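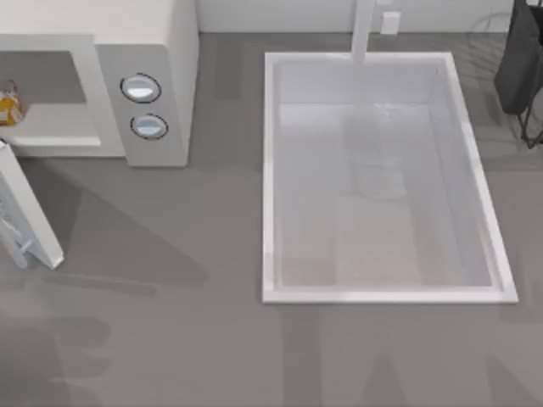
How to loosen honey that has set hard in the jar

If you keep honey for any length of time you'll know the moment when the spoon goes in and simply stops. The whole jar has gone pale and grainy, and it feels as if you could stand a fence post in it. Please don't throw it away! Set honey is perfectly good honey, and most kinds will do it sooner or later, some of them (rapeseed especially) within weeks of leaving the hive.

I learnt all this the hard way after a holiday in Stonau, where I got rather carried away at a farm shop and came home with far more than two people can eat. By February every jar of it was solid, and I ruined the first one by being impatient.

What you'll need

A saucepan deep enough to come most of the way up the jar
A folded tea towel
A kitchen thermometer, if you have one
A long-handled spoon

Getting started

Check what your honey is in. Glass is fine. If it's in a squeezy plastic bottle, I'd stand that in a bowl of warm tap water instead and change the water as it cools -- slower, but the bottle keeps its shape.

Lay the tea towel in the bottom of the pan so the jar isn't sitting on bare metal. Take the lid off, stand the jar on the towel and pour in warm water until it reaches the level of the honey, keeping it well below the rim. A jar straight from a cold larder should come up to room temperature first, as glass doesn't like surprises.

Warming it through

Put the pan on the lowest heat you have and bring the water to 45 degrees, then turn the heat off. Leave it be for a quarter of an hour before you stir. The outside goes first, and you'll feel the spoon start to slide round the edge while the middle is still a lump. Warm the water again whenever it drops, and stir every so often, right down to the bottom.

A small jar takes me 32 minutes or so of pottering, and a big one can take the whole afternoon. Hotter water is quicker, I know, but the honey darkens and loses that flowery smell, and you did pay for the smell.

Afterwards

Wipe the jar dry, let the honey cool and put the lid back on tightly. Keep it in a cupboard and out of the fridge, where it will set again in no time. If a few grains come back after a month or two, just repeat the whole business, or leave them in and have it on toast, where a bit of crunch is rather nice.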